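Godley Cell, Maintenance and Setup Meeting
Minutes, September 2023
Clolletville workshop, back table

Present: Tatiana Beneš (chair), Orhun Değirmenci, Quyên Cù, Sang Ông
Apologies: Toàn Thái, who sent notes longer than these minutes
Minutes taken by: Sang Ông, having lost the usual argument

1. Minutes of the last meeting

Accepted with one correction. Orhun did not "agree to relabel every cable on the cell." He agreed that it would be nice if every cable were labeled. The item stays open under both wordings.

2. State of the cell

Quyên reported. The cell is running the memory task on the open desktop tower, side panel off, case lying flat on the slatted table. The arm picks up the module, carries it over the board and brings it down to the slots. The picking up is fine. The carrying is fine. The meeting spent most of its time on the bringing down.

Quyên put up a still of the approach. The stick is well over on a diagonal there, low end toward the middle of the case and high end back by the power supply. Orhun said a tilted approach was in the plan from the start, to keep the fingers away from the wiring bundle. Tatiana asked which plan. Orhun will find the plan.

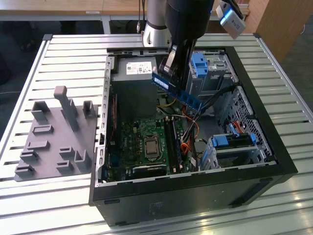 3. Grip and finger alignment

Toàn's notes say the tilt at pickup has been drifting since the fingers were last taken off and put back. He suspects the left finger went back on a hair out of square. Sang, who put it back, suspects the pickup pose. Both were recorded as suspicions.

Agreed procedure before the next set of runs:

Park the arm clear of the case and take it out of remote mode.
Close the gripper on the gauge block and check both finger faces with a feeler.
If they are out, loosen the finger screws, reseat against the block, and tighten a little at a time, alternating sides.
Go over every screw on the linkage with the hex key while in there. Mark each one with the paint pen when it has been checked, and not before. (This last part was added by Toàn and underlined.)
Re-teach the pickup pose with the module held, then jog to the slots at slow speed and stop 5 mm above them.

Quyên asked how often. Toàn's notes say every 60 cycles. Orhun said that was excessive for a bolt. After discussion, 60 was adopted for this month and will be argued down from there.

The wrist view was passed around while the screws were being discussed. Tatiana wanted to know how anyone judges the angle of a blue stick with that much black metalwork in the way. Quyên said you learn to look past it, at the two slots. Tatiana asked that "you learn to look past it" not become the written procedure. Quyên will write something better.

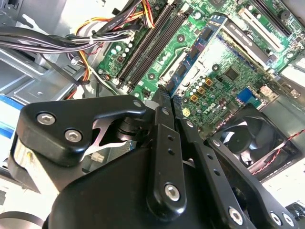
Wrist camera view: module at an angle beside the memory slots, gripper linkage and its screws in the foreground.

4. Cables inside the case

The power supply wiring comes down through the middle of the tower and passes right beside the memory slots, where it would be the first thing a wandering finger met. Three proposals:

Orhun: tie it all back to the drive cage and forget about it.
Quyên: leave it alone, as the work instruction calls for the machine to be serviced with its wiring in place, and a person at a bench would have to deal with it too.
Tatiana: leave it alone but decide where it goes, and put it back there before every run.

The third was carried. Quyên will take a reference shot from the fixed camera and tape a print of it to the wooden cabinet. Orhun asked for it to be minuted that a cable tie costs next to nothing. It is so minuted.

5. Wrist camera mount

Toàn's notes raise the cable on the wrist camera. It needs enough slack for the last joint to turn and not so much that it wanders off and catches on things. Sang will run the joint through its full range by hand, watch the loop, and move the clip if the cable goes tight at either end. After that the hand-eye calibration gets redone, since the bracket will have been leaned on. It always is.

The Virnow calibration sheet is still the one to use. There are 3 copies in the drawer. The bent one is to be thrown away by whoever finds it first, and this time in the bin.

6. Vertical approach

Discussion returned to item 2, as expected. Quyên showed the other pose she has been trying, with the stick brought nearly upright by the time it is over the slots. Her case for it: the bottom edge meets the slot along its whole length, and any error in the grip shows up early enough to stop. Orhun's case against it: the wrist has to come in closer over the power supply side and he does not love the clearance.

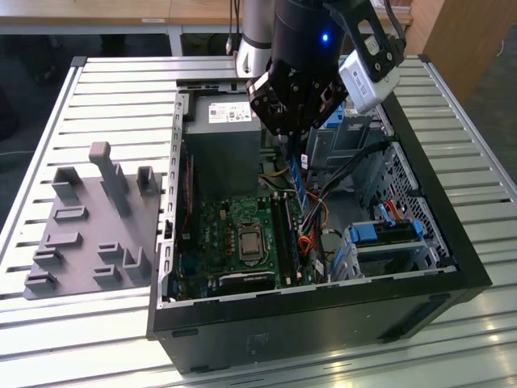
Near-vertical approach, fixed camera. Module between the fingers above the RAM slots.

Tatiana asked for a number on the clearance. Orhun held up two fingers. Tatiana asked for a number that could be typed. He will measure it with the arm stopped in position and report back. Should it be less than 7 mm, the approach path gets a waypoint above the board, and the descent from there is straight down at reduced speed.

Sang pointed out that neither approach is worth much if the slot latches have not been opened beforehand. There was a short silence. "Check latches open" goes at the top of the start sheet, in large type.

7. Fixture plate

The printed plate beside the tower stays where it is. Toàn's notes propose a revised version with the tall post moved. Quyên objected that every taught pose on that side would then need redoing, and offered to let Toàn redo them. Deferred until he is in the room. The Tăng file on the shared drive remains the current drawing, whatever the file next to it is called.

8. Actions

Orhun: find the plan; measure the clearance; labels (see item 1, both wordings).
Quyên: written guidance for judging angle from the wrist view; wiring reference shot; start sheet.
Sang: finger check and re-teach; camera cable; recalibration.
Toàn: shorter notes. Also a costing for spare finger pads.
Tatiana: order a second feeler gauge, the first having gone wherever the hex keys go.

9. Any other business

Orhun asked whether the December review would want to see the cell run live. Tatiana said yes. Orhun asked whether it could be a video. Tatiana said no.

Next meeting when items 3 and 5 are finished. Sang to call it.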